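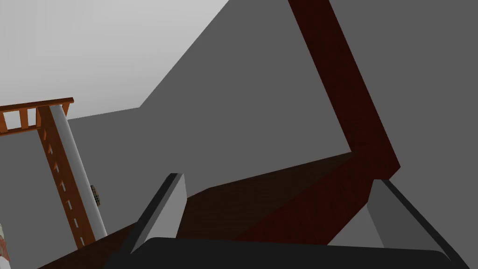 Gripper service at the Grisstead cell, picture page

The gripper on our shelf cell at Grisstead is serviced after every 842 cycles in the simulator, and then the same settings go to the real arm in Irkton. On this page I put the view we use for setting the finger opening. The fingers stand on both sides of the dark board with nothing between them, and in this position I check the zero point. The left finger has a light gray inner face, so it is easy to see its edge against the dark wood. The orange rack and the white cylinder are on the left, a little farther away than that finger, and I use them only to judge the angle of the wrist.

Opening. The old value in the file was 414, and the fingers closed too late. We changed it to 499 and saved it under the name Somogyi, the same as the cell. Please do not write over the old file, we still compare with it.

Closing speed. I keep it at 40 percent during all checks. A faster test is possible, but then the contact model becomes nervous and the fingers shake when they touch wood.

Wrist camera. After each change of fingers the camera offset must be entered again – the Ison software does not remember it. If the base of the gripper is not along the lower edge of the view, the offset is wrong.

On the real arm. Clean the finger faces with a dry cloth, tighten the two screws on each side, and run the zero point again before the first pick. The next service in Irkton is on Thursday, in the morning shift.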